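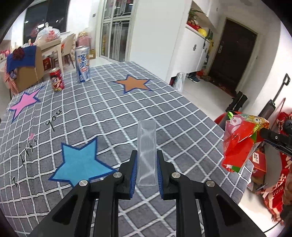 October, a little after nine in the evening

I meant to write this up before supper and then supper took over, so it will have to be by the lamp, with my feet on the chair and the second cup of tea going cold beside me. It was such a good long day and I don't want to lose it.

I woke before the alarm and lay there listening to rain in the gutter, thinking about quinces, of all things. Dionysis Karagiannis had promised me a bag from his cousin's tree out at Prukia, and he is a man who keeps a promise, but in his own time, and I had already washed the jars. So when he knocked at ten with two bags instead of one (two!) I could have kissed him. They were still furry and they made the whole hallway smell like something between a pear and a rose. He stayed for coffee and told me about his knee, and then about his brother's knee, and then he got onto the ferry timetable and why the winter one is worse every year, and I didn't mind a bit of it. It has been a quiet couple of weeks and I hadn't noticed how quiet until there was somebody else's coat on the hook.

Quinces are hard work. I always forget. I was leaning on the knife with both hands for the first one and muttering at it, and then I remembered what my mother used to do, which was to simmer them whole for a while until they give up, and only then take out the cores. So I did that. The kitchen windows fogged up completely and I had the radio on low and for a good hour I was as content as I have been since summer. I saved the peels and cores and tied them in a bit of muslin, the way she did, and cooked them along with the rest. The color took forever. It sat there a sort of dull straw yellow all through lunch, and I was starting to think these were the wrong kind of quince, and then I went out to bring in the mat and came back and it had turned that deep orange pink. I missed the moment again! Every year I say I will stand and watch it happen.

In the afternoon I walked down to Kouris for more sugar and wax paper. The shop was warm and smelled of floor polish, and they have moved the baking things to where the candles used to be, so I walked around twice like a lost sheep. Ozan Akgül was ahead of me in the line with a mop and a very large cabbage. I hadn't seen him since he gave up the allotment. He is 71 now, he told me so himself with some pride, and he has started learning the clarinet. He says the neighbors have been very kind, and that the cat has moved into the shed. We walked back together as far as the bridge, slowly, him with the cabbage under one arm, and talked about his wife a little. It will be four years this winter. He said the evenings are all right now and it's still the early mornings that catch him. I didn't know what to say to that so I just said yes, and we stood looking at the water for a bit. It was very high and brown from all the rain. I told him to come for jam once it has set and I hope he does. I should have fixed a time. I'll call him tomorrow, or I'll walk over with a jar, that would be better – he can't say no to a jar on the doorstep.

The jam is done, anyway. It's lined up on a towel by the stove and every so often a lid goes pop, and I look up and feel pleased with myself. One jar didn't fill to the top so I put it straight in the fridge and had some on toast for supper with the white cheese, and I'm afraid that was the whole supper. There is still half a bag of quinces left. I might try the paste, the kind you cut into squares, though the last time I made it I scorched the good pan and it took me days of soaking and scrubbing to put right.

A letter came from Tristuvora as well, I nearly forgot. It sat on the mat under the grocery flyer until I went out with the trash. The room is free for the week I asked about, and they want to know if I'd like the side with the garden or the side with the road. The garden, of course, though I remember the road side got the sun at breakfast, and I did like that, sitting there with my eyes shut and the bread coming warm from downstairs. I'll think about it overnight.

The rain has started again. I need to find the labels before I go up, because if I leave it till morning I will end up with a shelf of mystery jars like last year, and I still don't know what the green one is. The pen is in the drawer with the string, I think.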